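Bottles on the table - a little gallery

Posted 6 January 2022

I've had a soft spot for plastic bottles ever since I started sorting the recycling properly at Clutmont, and I've been promising to put a few of these up for ages. So make a cup of tea and have a scroll - there are only a handful and they're mostly green and blue (my two favourite colours, lucky me!). 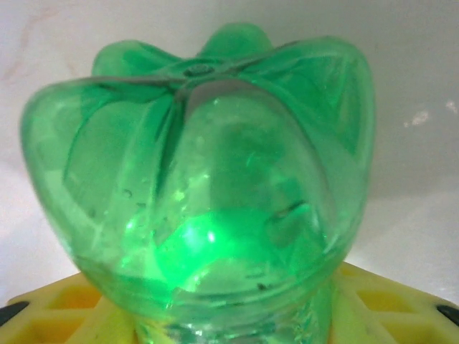

I used to squash everything flat before it went in the sack, but the collection at Lirkgate likes them left whole with the lids on, so now I get to keep the nice shapes a bit longer. My sister-in-law thinks I'm mad. I've had 300 through the kitchen since April and I still hold the odd one up to the window before it goes in.

Drinks bottles next, and one of them is from a brand I do like the look of.

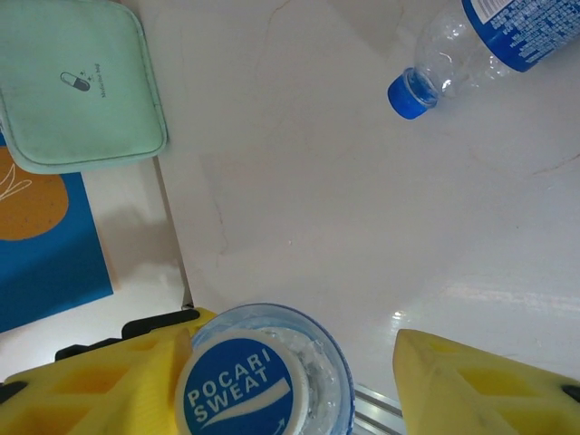 Blue label on a white cap, with the medicine bag in the corner.

I love a cap with its name on. Plain ones get muddled up in my lid jar, and it takes 100 of them to fill it, so anything with a bit of print is a treat to fish out.

Labels are the other thing. I read them all, small print included, even when I only know a word or two of the language - this blue one has its shelf life down as 12 months and a barcode underneath.

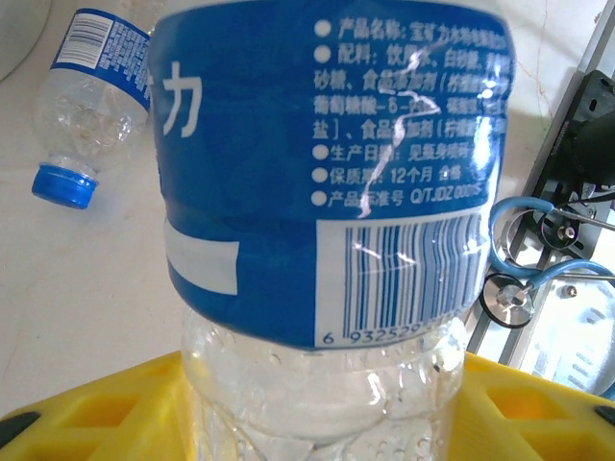
Clernon

Peeling them is another matter! Some slide off in one go and some leave a sticky patch that needs 2 goes with warm water and a bit of washing-up liquid. I keep the best ones pressed in an old Sarmiento notebook, next to the seed packets.

Last one now, with green bottles and clear ones lying about in front of the white basket, and a mint-green lunchbox off to the side. 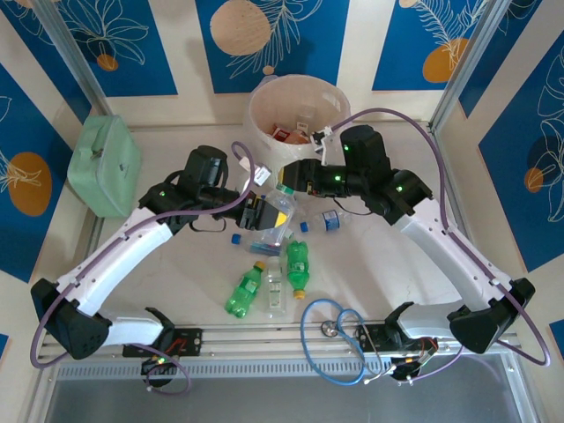 Clernon

Yellow caps on green bottles always cheer me up. I'm doing jars next, once I've found the box they're in.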